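How to Set Up a Catch-All Basket That Doesn't Turn Into a Junk Pile

By Venla Tuominen
January
4 min read

Quick one today, I have until lunch. A few of you asked how I do the basket on the hall table, so, steps. You need a basket, a damp cloth, an old toothbrush and whatever is currently living all over your table. Takes me 37 minutes start to finish, and most of that is deciding about pens.

1. Clear the table first

All of it. Not pushed to one side. Put everything on the bed or the floor, wipe the table, let it dry. You want to see how much flat space you really have before you pick a basket, otherwise you'll buy one too big. I did. It's the cat's now.

2. Pick a low basket

Low sides. Tall ones swallow things, and you end up digging for keys at the bottom while the bus goes by. Rectangular beats round on a table against a wall, no dead corners behind it. Mine came from Detier, the secondhand place, and I paid 2 dollars for it becuase one handle was gone. Took the other handle off and it looks fine.

What to check in the store:

Run a hand along the rim. Snags there will catch your sleeves every single day.
Press on the floor of it. A little give OK, cracking noises no.
Set it down on something flat. If it rocks, put it back.
Smell it. Musty wicker can be saved but it's a weekend job.

3. Clean it

Tip it upside down outside and smack the bottom. Crumbs, dust, old potpourri, you name it. Then toothbrush, dry, working along the weave and in under the braid. Then the damp cloth with one drop of dish soap. Damp! Don't soak it, the shape goes. Leave it on its side near a window overnight, turn it once if you remember. I cleaned mine on a Wednesday night and used it the next morning, no problem.

Stray ends sticking up: snip with nail scissors, close, on a slant. Don't pull.

4. Place it empty

People skip this one. Put the basket on the table with nothing in it and live with it for an hour or so. Walk past. Drop your mail. Does your arm hit it? Can you still open the drawer? Try it long side to the wall, then turn it so the short end faces you. I like the short end toward me on a deep table, you can reach everything down one side and the rest of the top stays free. Anything tall goes behind the back edge, not inside. A candle, a can of pens, whatever you've got. Inside it just falls over.

A wicker basket with a thick braided rim and low sloping sides, on a white top with one small red cylinder standing behind it, is plenty for one table.
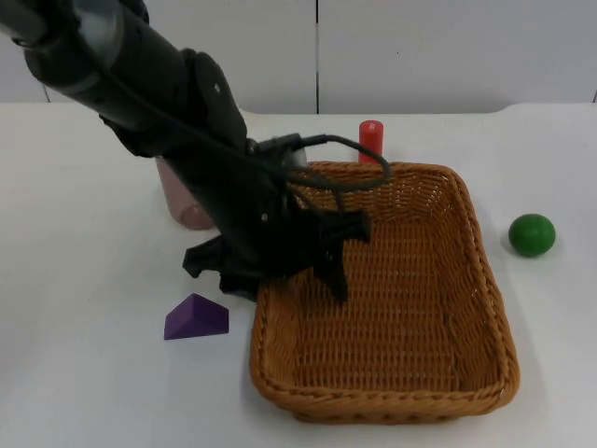 5. Sort what goes in

Back to the pile on the bed. Four heaps:

Use it every day (keys, wallet, earbuds, sunglasses)
Use it this week (return slip, library card)
Lives somewhere else
Trash

Only the first two go in the basket. Walk the third heap around the house right now, before you sit down. Trash is trash.

Heavy things at the back, flat things along the side, keys at the front where your hand lands. Coins will slip into the weave so give them a little dish or a jar lid. If you want a liner, a folded dish towel works, or a piece of felt cut a bit smaller then the floor. Feminach has felt by the sheet if you don't have scraps.

6. The weekly dump

Once a week tip the whole thing out on the table and put back only what passes step 5. Set a timer for 60 seconds. Sounds silly, works. If you can't finish in that time there's too much in there.

When you have kids or roommates: one basket each, or a tag on the rim. Sharing one went badly at our place. My sister tried one for five people and found 363 hair ties by spring, she counted them out of spite.

Couple of things from the emails

Paint? You can, spray only, thin coats. It does flake where keys hit it.

Bathroom? Too steamy for wicker I think. Use wire or plastic.

Wobbles after cleaning? Put a heavy book in it while it's still slightly damp, leave till morning.

OK that's it, drawer dividers next time.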